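Cera Pernemow para madeira escura, lata de 3 unidades

Comecei a usar esta cera em fevereiro, num aparador de nogueira que herdei da minha avó, e desde então já encomendei mais duas vezes (a culpa é da Rūta Petrauskas, que me ofereceu a primeira lata!). Espalha-se bem com um pano de algodão, cheira a laranja e deixa um acabamento acetinado, sem aquele brilho de verniz barato.

Vem em castanho-escuro, mel e incolor. Eu gosto mais do castanho-escuro, disfarça riscos fininhos que é uma maravilha, mas experimentem primeiro na parte de trás do móvel – a minha mesa de cabeceira ficou um tom acima do que eu queria.

Como aplico

Limpo o pó com um pano seco.
Passo uma camada fina, sempre no sentido do veio.
Espero 50 minutos e puxo o lustro com uma escova macia.
Nos cantos apertados e por dentro dos armários uso um pincel velho, com pouquíssima cera.
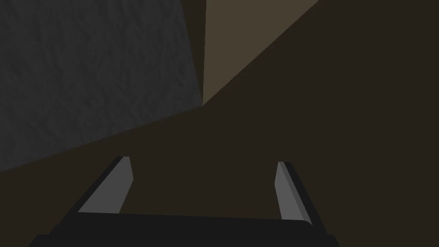

Envio e trocas

Envio em 2 dias úteis. Latas por abrir podem ser trocadas por outro tom, é só escreverem-me.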